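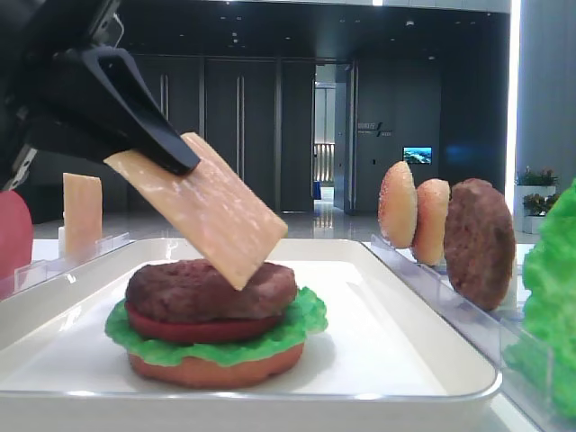
Brina play burger set: cheese slice, patty, tomato, lettuce and bottom bun.

The Brina burger set from Droson is a stacking toy for play kitchens and nursery tables. The layers are separate pieces and go together in any order. The clear acrylic holders keep them standing on edge beside the tray, where small hands can reach them. Spare lettuce leaves and cheese slices are sold singly. Wipe with a damp cloth after use. Orders placed before 5 pm leave our shop the same day, and returns are accepted for 30 days.
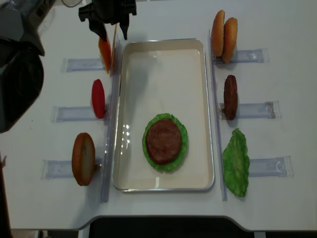
Can the pieces go in the dishwasher?
Hand washing only, in warm soapy water.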